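Notes on rule four

December 1, 2020

Hubert Aigner asked me why our written rules for gripper recordings at Kurkell have become longer again. He is right, two pages was nicer. But after 2,960 recordings in November we kept only 2,140, and most of the lost ones broke the same rule.

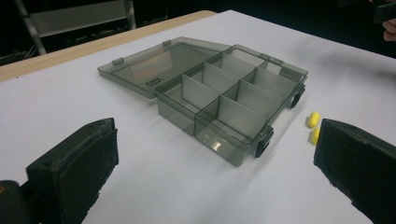
Rule four speaks about the start position. The fingers must be wide open and clear of every object before the task begins. I wrote it first for big things like mugs, where it looks too strict. With two small foam earplugs lying next to an open organizer box, a few centimetres decide if you push something before you wanted to.

Nerea Cantero prefers a second rule for the lid: fully open, flat on the table. I agree with her – a half-open lid can fall, and then we argue whether the fall was part of the task.
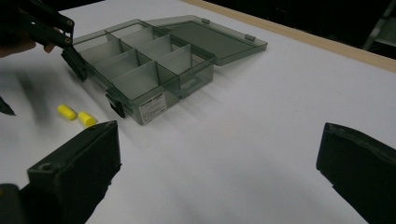 Open box, two earplugs, and one gripper at the latch.

When two people work at one table, they should say aloud who moves first. This is not yet in the text, and I would like to add it as rule five.
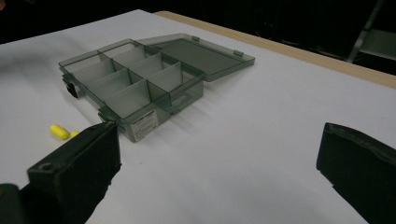
I also want to remove the word "carefully" from the whole document. Each person reads it differently, and a checker cannot use it. Hubert will get the new version this week, still on two pages if I make the letters smaller.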